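Handout 4: Labels, the Packing Table and the Light Above It
Course: Small Warehouse Practice, Part 2
Prepared by Cremilda Toledo

Please read this before we meet again. It continues the notes on receiving goods, so I will not repeat the words we learned there (lot, pick list, carrier). If you missed that handout, ask Rosalba Parisi at the front desk and she will print one for you.

1. What we mean by a label

In this course a label is any piece of printed paper or film which connects an object with a record. The barcode is only the part the scanner reads. A label without a record in the system is a sticker, and a record without a label is a box which we will search for during one hour.

We work with three types of label.

Item label. Small, usually white, only a barcode and sometimes a short number. It goes on the product or on its inner bag.

Carton label. Larger, with the address and the carrier code.

Location label. It stays on the shelf or on the table and it does not travel.

Most mistakes in the exercises came from the item label, and this handout is mainly about it.

2. Where an item label may wait

After printing, an item label still on its backing can be placed on the table for a short time. This is normal. At Peletti, where I worked before I started to teach, we had a rule that a waiting label lies flat, with the barcode up, and away from the edge. I keep the same rule in this course.

Flat, because a curled label gives a bad read. If the label has curled from the roll, bend it softly the other way before you put it down.

Barcode up, so the next person can scan it without touching it.

Away from the edge, because sleeves take labels. I have found item labels on my own elbow at home, more than one time.

It does not matter if the label is a little turned. A hand scanner reads it at most angles. Students lose much time to make labels parallel with the table, and I would prefer they use this time to check the number.
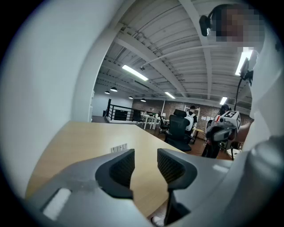
A pale table is pleasant to work on, but a white label is less easy to notice on it than on a dark one. In the Vuston exercise two groups closed their order with an item label still waiting. So the last step before closing an order is to look over the whole surface, from the near end to the far end, and then to pass a hand slowly over it. The hand finds what the eye has missed.

3. Light

Ceiling light is good for walking and for reading pick lists. For labels it has one problem, the reflection. A glossy label directly under a bright tube can shine back into the scanner, and then the scanner does nothing or beeps twice. When this happens:

Move the scanner, not the label. Tilt it a little to one side.
If it still does not read, make shade with your free hand.
If it fails again, type the number by hand and write M on the order sheet.

Please do not press the scanner against the label. The reading window gets scratched, and the scanner needs some distance in any case. For the model we use, start at 10 centimeters and move back slowly.

Think also about your own shadow. When you stand between the lamp and the table, the print becomes gray and a 3 looks like an 8. Change your side of the table before you decide that the printer is bad.

4. Sticking the label

Clean the place with a dry cloth. Peel the backing away from the label (hold the label still and pull the backing), otherwise the label will curl. Put down one short side first and then smooth toward the other. Do not place a barcode over a corner, a seam or tape. On a round container, the bars should go around like the rings of a ladder, so that every bar is complete when you look from the front.

If you made a mistake, do not stick a new label over half of the old one. Remove the old one or cover it completely. Two visible barcodes on one item is the most expensive small error I know. At Nolte such an item was counted twice in every inventory until May, when a new colleague turned the box around.

5. Exercise

Work in pairs with the Pondasero order set. One person prints and places, the other scans and sticks. Change roles in the middle of the set. Write down:

every label which did not read the first time, and what you did
every label which waited on the table when you changed roles
the point where you had to ask your partner something

The third list is for me, because it shows where my instructions are not clear. Please do not make it look better than it was.

Bring the order sheets with you. Empty backing paper goes in the general waste, as it has a coating and our paper recycling does not accept it.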